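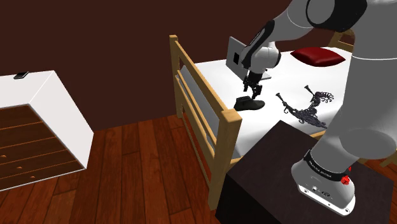

Home Threads Clubs Search Log in

Eglė Sakalauskas
Jul 29, 2018

Our student club in Veltotville has now a working simulator for the tidy-up task. We call the project Muli. I will write here how it goes.

The bedroom is the hardest room for us. The mattress is a low, wide surface and the arm must reach over it from the side table. The shoe is black and the gripper is black, so our colour filter mixes them up.

Ronja Sæther wrote the grasp planner in April. It tries 37 hand positions for each object and keeps the best 2. For the shoe it likes to come from the top, with fingers down.

The laptop stands open behind the shoe, and the planner must learn to respect it. We give a big penalty for touching the screen.

Last night we ran 3439 attempts on the club computer. 503 ended with a collision. I expected less, but Ronja is satisfied.

Next week we add the dark ornament with all its curls. I don't know yet where one should hold such a thing. If somebody from the Drusow team has tried thin shapes, please write to me.

Last updated: 2 hours ago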